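Bellamy Toy Library
Minutes of the general meeting held 16/03/2021, 7 pm, meeting room, Bellamy Community Hall

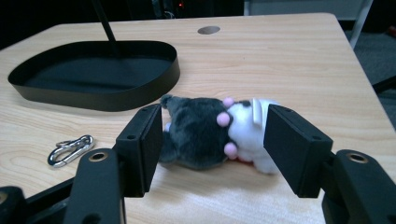
Item 4: grey and white plush toy with pink pom-poms.

Present: 11 members. Apologies: 2.

1. Minutes of the previous meeting
Accepted with one correction. The hire charge for the hall storeroom is paid quarterly, not monthly.

2. Finances
The balance in the working account is $3,964. The storeroom hire for the quarter has been paid. Membership renewals are slower than last year and reminder letters will go out with the next newsletter. A quote from Canside for replacement shelving was tabled and held over until the July meeting, as two more quotes are still wanted.

3. Catalogue
The move to the Grovo lending system is mostly finished. Puzzles and ride-on toys are entered. Board games are still on cards. Members returning games should hand the card back with the box and not leave it in the tray at the door.
Action: desk roster to finish entering board games before the July meeting.

4. Soft toys
Discussion on whether the library should keep lending plush toys. The small grey and white one was looked at. It has a fuzzy dark grey part and a white part, with three light pink pom-poms between them. Some members felt pom-poms of that kind could be pulled off by a child under three and that the toy should not go out to that age group. Others said it is a favourite colour and texture for older children and should stay in the collection.
It was asked whether the pom-poms could be unpicked and the seam closed. General view was that this would spoil the toy.
Moved that plush toys with pom-poms, buttons or other attached pieces be lent only to families with children three and over, and be labelled that way. Carried.
Moved that all plush toys be washed after each loan. Carried – one against, on the grounds that drying space is short in winter.
Action: labels to be printed. Plush toys to be kept in their own tub until this is done.

5. Donations
Three boxes received from the Trandari playgroup when it closed. Wooden train track is in good order. Several puzzles have pieces missing and will be thrown out. Any battery toys are to be tested before they are shelved.

6. Open day
Flyer approved with changes to the opening hours. Print run to be 80 copies. The hall kitchen is available but the urn is not, so one will need to be borrowed.

7. Other business
The storeroom door is sticking again. To be reported to the hall office.
Late fees – no change for this year.

Meeting closed 8.35 pm. Next meeting in July, same room, date to be advised by email.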